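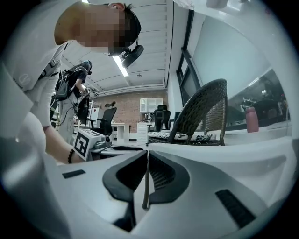 *Two of the crew at work in the brick room, head units and straps on.*

**Wanted: someone to look after our grippers (part time, starts in April)**

Hi! I'm Soledad Painemal and I run the hardware bench at Skeritz. We have a set of hand-held grippers, and right now the person who keeps them healthy is me, squeezed in between everything else I'm supposed to be doing. I'd love to hand most of that over to you.

A day usually starts at 8:30 with checking each unit before anybody picks it up. You open and close the fingers, feel for grit or slop, look over the black pads for wear, and wipe down the housing (the white plastic shows every thumbprint, so bring patience). Then you blow the dust out of the vent grille and check the printed square markers for scuffs. If a marker is peeling, replace it. Please don't tape over it, I beg you.

We swap finger pads after 500 grasps, or sooner if they look chewed up. Changing a pair takes me 3 minutes on a good day and a lot longer when a screw rolls under the drawers. After that you redo the width calibration and write the result in the log. Gordon Fraser wrote the calibration script and he'll sit with you until you're comfortable with it.

You'll also get the head units and backpacks ready: straps, cables, charging, that kind of thing. Most of our breakdowns are cables, so if you can solder a connector neatly, I already like you!

You don't need a degree. Bikes, cameras, sewing machines, espresso machines, whatever you've fixed, tell me about it. You do need decent close-up eyesight (glasses are fine) and you need to write things down even when you're in a hurry. I'm bad at that one, so we'll work on it together.

It's 86 hours a month, mostly mornings, and you'd be on site with us. Kendra Dufour handles pay and paperwork and can answer anything about that side.

To apply, send me a few lines about the last thing you took apart and whether it went back together, plus a phone number and a good time to call. Put "gripper bench" in the subject so I find it. No cover letter, please.

Soledad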